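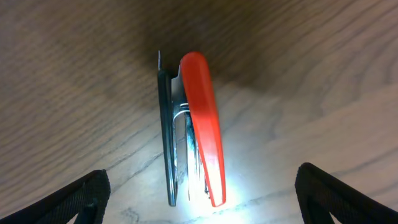

Vusumuzi reckons the second Numari film loses its nerve once the family reaches the harbour, and I've been chewing on that since I got home from the 17.15 showing. I do see it, but oh, that ferry scene! I had my scarf over my face for most of it.

Vusumuzi Lekota wrote:
Lovely scene, I grant you, but it's 14 minutes of waiting for something we saw in part one. The first had me properly frightened with hardly any music at all.

mlucero wrote:
Can't agree, sorry -- the waiting is the best bit. My sister and I didn't touch our popcorn.
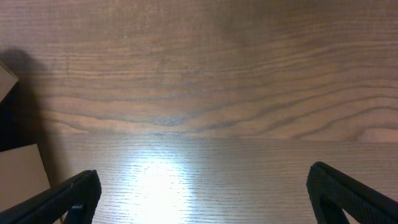
Re: Will there be a part 3?

Vusumuzi Lekota wrote:
I hope not, though I'll be first in the queue, as ever.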